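## Slide 4: Rutherford Avenue

Start with the crossing. Five lanes, posted at 30 mph, and 232 yards from one signal to the next. People cross in the middle because the walk to the light is long.

Thiện Nghiêm pulled the court files for me. Seven drivers were charged with leaving a crash here. Five pleaded guilty. Pause before the next part. 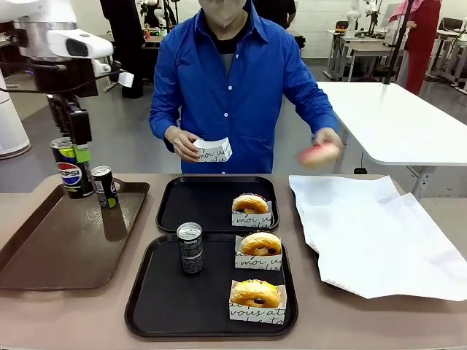 Sentences ran from probation to prison. Go slowly on this — the room will want to argue about it. Take one question, then move on.

## Slide 5: What we're asking for

- A signal at Zarnovitz Street
- Speed cameras at both ends
- Fines of up to $200 for a first offense

The city has the Zarnovitz drawings already. Ask for a vote in March.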